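I've been meaning to write this one down for ages, so bear with me, it's a long one. How my family came to write letters again, after about 11 years of doing nothing but typing at each other.

It started with my aunt, Ankica Softić, who moved to Asness when I was small and never took to phones. She'd ring at Christmas, shout for two minutes and hang up. Lovely woman. Terrible line.

Last October she sent me a proper letter, 4 pages, both sides, in blue ink that had gone through the paper in places. Half of it was about her neighbour's hedge. I read it standing up in the hall with my coat still on, and then I read it again with a cup of tea.

So of course I had to write back, and I found I'd forgotten how! My hand ached after a paragraph. I'd no idea how to finish a page without it looking like a shopping list. I wrote three beginnings and put all three in the recycling.

What got me going in the end was pretending she was sitting across from me while I peeled potatoes. I told her about the bus being rerouted, and the new people at number 621 (it's a very long road), and the soup I'd ruined. Dull stuff, really. She loved it. She wrote back asking what I'd put in the soup.

A few things I've picked up since, in case anyone fancies having a go. Keep the paper out where you can see it. Mine used to live in a drawer and I wrote nothing. Now the pad sits by the bread bin and I add a few lines while the kettle boils – some letters take me a fortnight and you can see the pen change twice.

Answer what they asked you. I keep her last letter next to me and go down it. My cousin in Vulton never does this and it drives my aunt up the wall, she's asked him four times whether his knee is better and we still don't know.

Don't save up for big news. I used to wait until I had something worth saying, and then a month had gone and I felt guilty, and the guilt made it harder. Now if all I've got is the weather and a programme I fell asleep in front of, off it goes.

And keep the ones you get. Mine are in an old biscuit tin, in order, more or less. My mum has started reading them when she comes round, and she's begun one of her own, to a school friend in Hendora she hasn't seen since 2000. She's on page two and won't let me look. 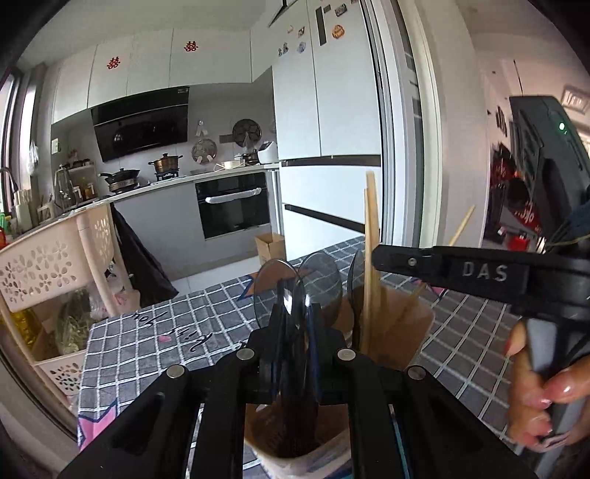
How long should a first letter be to someone you haven't written to in years?

One side of paper is plenty, with a bit of your own news and a question or two they'll want to answer.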